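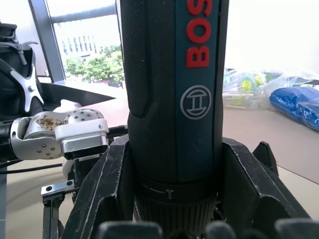 Unit 4: Reading a spec sheet without being sold to

Most numbers on a product box are true and still tell you very little. A maker picks the test, picks the conditions and then prints the best result in large type. Color and lettering do a share of the work too: the red letters running down a blue panel on a cordless screwdriver tell you who wants your money, while the little white screw icon by the ribbed collar gets far less ink. Read the small marks first. Then ask what was measured, and by whom.

**Claims we'll take apart in class**

- *"Up to 45% longer runtime."* Longer than what? The Givari leaflet compares its battery with the firm's own older model, under no load. I would not pay extra for that.
- *"Tested 1,000 times."* On one unit or on many? Did it pass every time? Prundham doesn't say, and I've stopped expecting them to.
- *"Professional grade."* Means nothing unless a standard is named. Skip it.

**Iida Nieminen's rule**

Nieminen's essay (in your reader) says to cross out every claim that has no unit, no comparison or no source. Try it on the Ciltero brochure. When I did, two sentences were left, and one was the address. She is a bit hard on warranties — a long one does cost the maker something — but read the exclusions before you give any credit for it.

**For next time**

Bring one box or leaflet from home. Cross out as above and write a short paragraph on what remains. Star ratings don't count as a source, and neither does the Gape "buyer's choice" badge, whose entry rules are on page 2 of the reader.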